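2022-06-12

Llevo desde abril haciendo pan de hamburguesa en casa y tengo que contarlo, porque no recuerdo haberme divertido tanto con una bolsa de harina. Empecé por una tontería: compré unos panes de los blandos, de los que se deshacen en cuanto les cae una gota de salsa, y pensé que peor no me podían salir a mí. Pues sí, me salieron peor. Los primeros parecían posavasos.

Pero el segundo intento ya tenía miga (¡miga de verdad!), y a partir de ahí no he parado. Compro la harina en Ghiță, la tiendecita de la esquina del mercado, donde tienen una de fuerza que absorbe agua como una esponja. También probé la mezcla Skokby que me recomendaron en un foro, y para pan de molde me gusta mucho, aunque en los bollos me queda la corteza algo seca.

Lo que más me ha cambiado la vida es el tangzhong. Suena a cosa complicadísima y son unas cucharadas de harina cocidas en leche hasta que espesan, como una bechamel sin mantequilla. Se deja templar, se mezcla con el resto y la masa queda sedosa, un poco pegajosa, de las que dan ganas de seguir tocando.

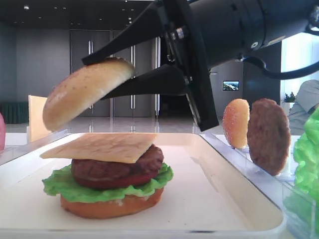
*La parte de arriba, con sus puntitos como de sésamo.*

Del sésamo podría hablar una tarde entera. Yo pinto los bollos con huevo batido y una cucharada de leche, espero un par de minutos y entonces lo echo desde bastante altura, para que caiga repartido. Si lo echas de cerca se amontona todo en la coronilla y los bordes quedan calvos. Tanvir Barua, con quien compartí piso hace años y que hornea mejor que yo, lo tuesta antes un poquito en la sartén. Lo probé y a mí se me pasó de tueste en el horno, quedó amargo. Él jura que el fallo es de mi horno, y a lo mejor tiene razón.

Las cantidades que uso ahora, después de muchas libretas manchadas:

- 500 g de harina de fuerza
- 111 g de leche para el tangzhong, más la que pida la masa
- 7 g de levadura seca
- 2 huevos, uno para la masa y otro para pintar
- mantequilla blanda, un buen trozo
- sal y algo de azúcar

Lo de los 111 gramos es una manía: un día me pasé al pesar, salió la mejor hornada del mes y ya no me atrevo a tocarlo.
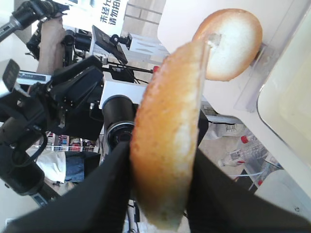 **Nerea**

Otra cosa que he aprendido es a no cortar el pan caliente. Me cuesta horrores, huele toda la casa y yo ahí con el cuchillo en la mano... pero si lo abres recién salido la miga se apelmaza y la tapa se rompe. Yo espero una hora, o lo que aguanto. Después lo abro con cuchillo de sierra y paso las dos caras por la sartén con mantequilla, solo por dentro.

¿Y el orden de los ingredientes? En casa esto se discute como si fuera la herencia de la abuela. Yo soy del equipo lechuga abajo: hace de barrera con los jugos de la carne y el pan de la base llega entero al final. Mi hermana la quiere arriba del todo, para que siga crujiente.

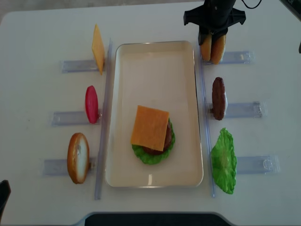
*Lechuga abajo, carne y queso torcido. Mi equipo.*

El queso va encima de la carne, eso sí que no lo negocio. Lo pongo cuando a la carne le falta un minuto y tapo la sartén.

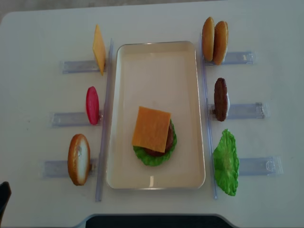

*El mismo orden visto desde arriba.*

La próxima hornada la quiero hacer con patata cocida en la masa, que por lo visto aguanta tierna hasta tres días. Si alguien la ha probado, que me diga cuánta leche le quita, porque con la patata ya no me fío de mis 111 gramos. Y sigo buscando unos aros de horno que no se peguen - los Brelitz que tengo hay que engrasarlos como si fueran a cruzar el canal a nado.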